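Grurnen Assembly Watch: a paid tracker for people who follow votes
Reviewed 10/14/22

I follow a couple of parliaments for work and a couple more out of bad habit, so a service that promises to tell me who voted for what, and under which rules, ought to be an easy sale. Grurnen wants 42 pounds a month for it. I paid for two months and kept notes.

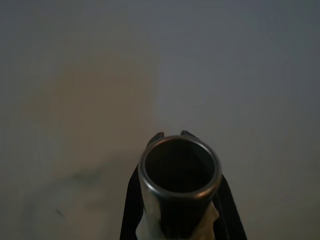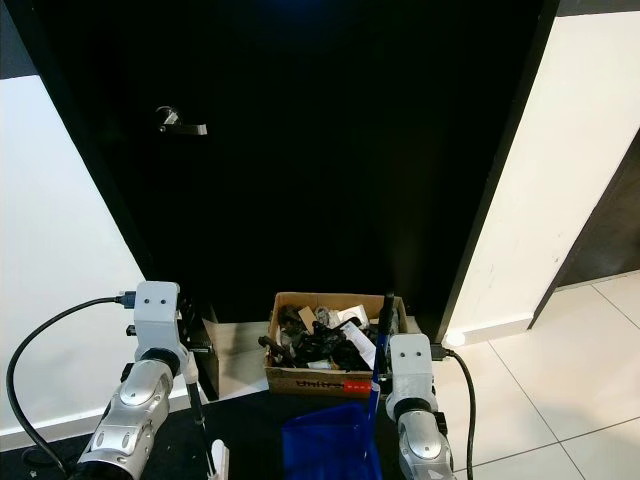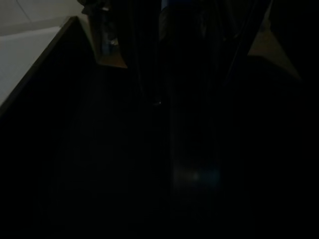
Kadisau, on the readers' board, reckoned the price was fair if you only cared about roll calls, and said the alerts had beaten the official gazette every time a vote was moved at short notice.

I'll give them the alerts. They are quick, and they say which reading a bill has reached, something the free trackers often muddle. My trouble is with everything built on top.

The front page boasts of 2,283 sitting members "profiled". I opened a fair number of those profiles and too many were a name, a party and a constituency, with a grey box where the voting record should be. In one chamber 390 members were listed as "active", among them people who had resigned in January. If you are trying to work out whether a motion has the numbers, a list with departed members still on it is worse than no list.

Then there is the "legitimacy score". Every disputed body gets a mark out of ten -- caretaker cabinets, suspended assemblies, rival speakers, the lot. I wrote to ask how it was worked out and was sent a link to the page I was asking about. Constitutional lawyers argue for years over whether a decree stands, and I don't see how a coloured dial settles it. I turned it off. It came back after the next update.

Search is decent if you know the bill number and poor if you don't. Exporting a vote to a spreadsheet works, though the abstentions and absences arrive in the same column, so you have to split them by hand.

Plumholm does less, charges nothing, and prints the date each record was last checked. I have gone back to it and cancelled Grurnen, a job that took two emails and a phone call.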